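Play kitchen

A play kitchen is a reduced set of cooking equipment and imitation food intended for children, who use it to prepare meals that cannot be eaten for adults who are obliged to praise them. The term covers both the furniture (a stove, a sink, sometimes an oven with a painted dial) and the loose pieces that go on it. Collectors and sellers tend to treat the two separately, as the furniture is passed on to cousins and the loose pieces are found under the sofa.

History

Small kitchens were first made for display. Wealthy households in the German-speaking lands commissioned them as part of dollhouses, with copper pots that no child was encouraged to touch. The oldest inventory cited by the toy historian Florêncio Veloso is dated 1579 and lists a spit, two kettles and a goose, the goose being already described as damaged.

Cheaper tin sets followed in the nineteenth century, and some of the stoves could be lit. Parents of the period seem to have taken a relaxed view of this. Plastic arrived after the Second World War and settled the matter by melting.

Among the later makers, Werkach was known for heavy pans in nearly adult sizes, and Nurmi for pale tableware that its catalog called "restful." The Girkamell catalog ran in its best year to 885 separate pieces, of which 307 were vegetables. Veloso, who owns almost 200 of the vegetables, regards the turnip as the high point of the range and has defended this view in print more than once.

Contents of a set

There is no agreed standard. Most sets include something to cook in, something to eat from and something to put on top, and the proportions are left to the maker. Fruit is usually overrepresented. It is simple to mold, it comes in cheerful colors, and it requires no cooking, a point that has never kept it out of the frying pan.

Condiments came late. Early sets assumed a household that made its own sauces, and the ketchup bottle became common only when designers began copying the table in front of them. It is now among the pieces children reach for first, and it may be served as a course in its own right.

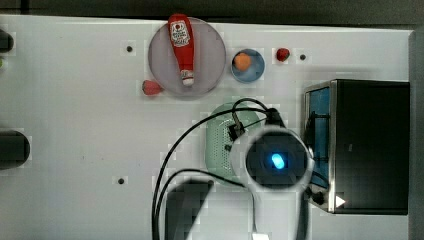
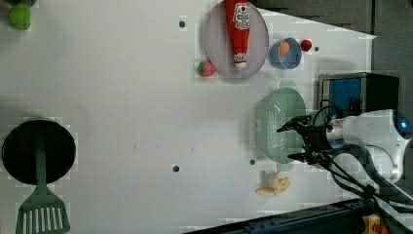 Ketchup laid across a plate, with a strawberry to the side and a colander in pale green.

Scale

Pieces in a play kitchen are seldom made to the same scale. A strawberry may be close to life size while the plate under it would suit a large cat, and an egg can come out bigger than the pan meant to fry it. Makers have generally blamed the packaging. Vasco Henriques, who designed for Cindside, argued in a trade newsletter that children do not measure food, they rank it, and that an important tomato ought to be a large tomato. His own tomato was withdrawn after one season, as it would not fit in the box with anything else.

Mixed sets make the problem worse. Few families own a single maker's range for long, and after a birthday or two the same dinner service may include pieces from four firms and a real teaspoon. The real teaspoon is normally the favorite.

Patterns of use

Observers of play cooking have noted that it consists largely of moving things. An item goes from plate to bowl, from bowl to pan, from pan to plate, and is then declared soup. Heat is indicated by a hissing noise made with the teeth. Cooking times are short and bear no relation to the ingredient – a chicken and a grape are done at the same moment.

The colander occupies an unusual position. In an adult kitchen it has one main job and spends the rest of its life in a cupboard. In a play kitchen there is nothing to drain, so it is free to be a hat, a basket, a lid, a cage for a small animal or a second and better bowl. Spatulas enjoy similar freedom, and are often used to lift pieces that could be picked up by hand with far less trouble.

Service is formal. The guest is told what the dish is, usually after it has been put down, and may be asked to pay. Refusing a second helping is considered rude. Refusing a first helping is not possible.

Loss and repair

The pieces most often missing from secondhand sets are lids, eggs and anything under an inch long. Frying pans survive well. Painted labels wear at the edges, and handles go at the point where they join the body, a weakness that collectors of Werkach pans describe as "the usual place." Glue is accepted by most buyers if it is mentioned in the listing.

Washing in warm soapy water is suitable for most plastic pieces. Wooden fruit should be wiped. Felt lettuce, which Cindside sold for several years, can be neither washed nor wiped, and surviving examples are gray.

See also: Dollhouse; Tea set; Toy food; Turnip (toy)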